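3.2 Clearing small debris from a flat surface

Sweeping a tabletop into a dustpan is among the shortest chores in our set, and it was one of the hardest to describe in a consistent way. People who do it at home rarely think of it as having parts. When we asked for written accounts before the sessions, most came back as a single sentence: sweep it into the pan and throw it out. The accounts gave no hint of where the pan should sit, which hand holds it, or what counts as finished.

We kept the task deliberately plain. The work surface is a white tabletop, and the tools are a hand brush and a matching dustpan, both cream-colored. Debris is placed on the surface at the start of each trial, and the person working at the table is free to choose a starting side. We set no time limit. The only fixed instruction is that the debris should end up in the pan and that the pan should stay level until the sweeping is over.

The choice of debris matters more than we expected. In early trials with dry rice, the grains rolled well ahead of the bristles and many reached the floor. Flour did the opposite and stayed where it was, leaving a film that no amount of brushing removed. Clear, crystal-like pieces fell between the two. They slide a short way when pushed, they pile up against the back of the scoop, and they are heavy enough to stay there while the brush goes back for another pass. They are also hard to see against a white surface, and a person sweeping them has to look for the glint of each piece. We kept them for that reason. Figure 4 gives a view of the table and a close view of a cream-colored object held in the grip.

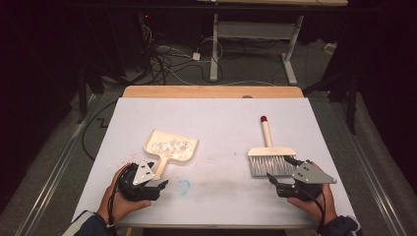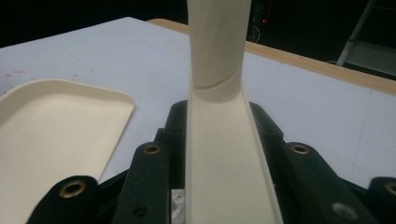

Figure 4. Top: the tabletop with the hand brush to the right and clear pieces gathered in the dustpan. Bottom: close view of a cream-colored object with a rounded upper section and an open channel below it.

Across 86 trials we found two common ways of working. In the first, the pan is set down once and the brush does all the traveling, bringing debris in from the far corners in long strokes. In the second, the pan follows the debris and the strokes are short. The first is faster when everything lies in one patch. The second leaves fewer stray pieces when the debris is spread out, but the lip of the pan tends to lift as it moves, and pieces pass under it. Sabatier noted in her session log that participants often changed from one way to the other partway through a trial, usually after losing a piece under the lip.

The last few pieces took up a large share of the time. Almost half of a typical trial went to the final line of debris along the front of the scoop, the part that a brush pushes against the lip without carrying over it. Participants dealt with this line by pulling the pan back a little and sweeping again, or by tilting the brush so that only the outer bristles touched the table. Pulling back worked better on a clean surface. On a surface with marks left over from earlier work it worked less well, and the strokes slowed down.

Stains are treated separately in this study. A tabletop that has been used for several chores carries smears and specks that a dry brush won't lift, and scoring these as debris would punish a participant for something the tools can't do. Deschamps and Sabatier scored each trial on loose pieces only, working apart and comparing their sheets in the afternoon. Where they disagreed, the trial was reviewed a second time and the lower score was kept. Most disagreements were over single clear pieces lying close to the pan.

One further point concerns the handles. The brush has a long handle and the pan a short one, and participants who took hold of the brush near the head made shorter, firmer strokes. Those who held it farther back covered more of the table but scattered more as well. We did not correct either grip. For the wiping tasks in Section 3.3 the dry brush is replaced by a damp cloth, and the question of where to hold the tool mostly goes away — although the question of when to stop does not.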